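Open Shop Sunday at Delorme
6 Oct 2024

The Toranton bus drops you 14 minutes' walk from the Delorme shared workshop, uphill. Members were showing Dretus, their gripper build, now on version 18. I asked what had changed since 17 and got a long answer about screws.

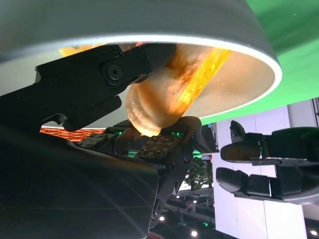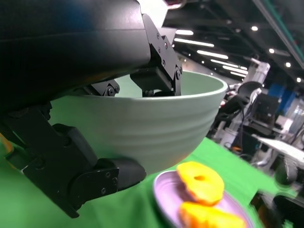

Dretus at work: first, the amber piece at the gray shade; second, the mint-green bowl over the pineapple rings.

Parts so far have cost $1,465. My own kitchen runs on tongs. The next open shop is in December.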